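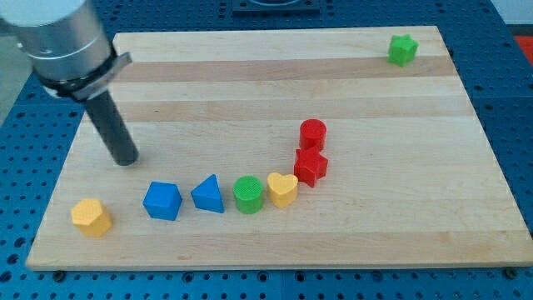
Moving a blog off a hosted service, part two

The export finished overnight. Cletum hands you a single archive containing one file per post, a folder of uploads and an index in a format of its own. Mine held 2,704 files, most of them resized copies of the same uploads at widths I never asked for. Deleting the copies was the first job. They share a suffix, so a one-line script handled it.

The posts were harder. Anything written before November 2014 came out in an older encoding, and every apostrophe had become a run of three odd characters. Adjoa Asamoah had the same trouble when she moved her recipe site and sent me her conversion table, which covered everything except the accented names. I fixed those by hand.

Links took longest. The old service put the year and month in each address, and the new one uses the title alone. I wanted old addresses to keep working, so I built a redirect list from the index and loaded it into the server config. The limit is 2,000 lines per file. I split the list into 2 files and put the busiest addresses in the first. A test run turned up 9 failures, all from titles with a slash in them – my own fault, and easy enough to rename.

Comments are not coming across yet. The export keeps the text but drops the threading, so replies appear in date order with no sign of what they answer. Delali Dankwa thinks the parent IDs can be recovered from the notification emails, which I do still have, going back to the Prurkcombe posts. I will try it on one busy thread before deciding.

Feed readers should pick up the new address on their own. If yours shows every old post as unread, remove the feed and add it again.

5 June 2019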